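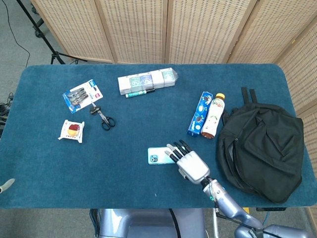 Marlene Moura wrote:
> I tried the cloth tape on the spine of the Skutevis hymn book and
> it lifted again after one night. I think we should stop repairing the
> old copies and buy new ones. Is there really any reason to sew a
> book of 237 pages by hand when the glued one is cheaper?
> Also, which paper do you use for the hinges? The one from
> Horrocks is too stiff for me.

Dear Marlene, dear all,

I will try to answer the two questions, and I ask your patience with my English, which is slower than my hands.

First the tape. Cloth tape with its own glue never stayed for me on a spine that was already glued once. The old glue becomes powder, and the tape holds the powder very well but the powder does not hold the book. You must take the old glue away first. I put wheat paste on the spine, thick, and wait 14 minutes, then I scrape with a bone folder. A knife is faster, but I cut through the folds of a cookbook that way and I had to repair every section.

About sewing: if the sections are still folded and the thread is only broken in some places, I sew. If somebody already cut the folds to make single sheets, then sewing through the side makes a book that does not open flat, and for singing this is very bad. In that case I glue with the double fan method, two times, once in each direction, and leave it under weight until Saturday or whichever day I have time again.

For the hinges I stopped using the Horrocks paper too. Ivone Queiroz gave me a piece of the thin Drikley, the 40 gram one, and it bends without a white line. The grain must run from head to tail. I know everybody here knows this, but I did it wrong again in December -- the whole cover curled like a roof tile.

Alcides asked last month about the parish register in Suststead, number 853 in their list. Please do not sew this one at the kitchen table. The ink is flaking on the first pages, and paste has water in it. I would make a box for it and write to a paper conservator.

Marlene, if you still have the hymn book open, can you tell me if the folds are whole? Then I can say how much thread you need. I use linen 18/3, waxed -- thinner thread cuts the paper.

With kind regards,
Rasha Haddad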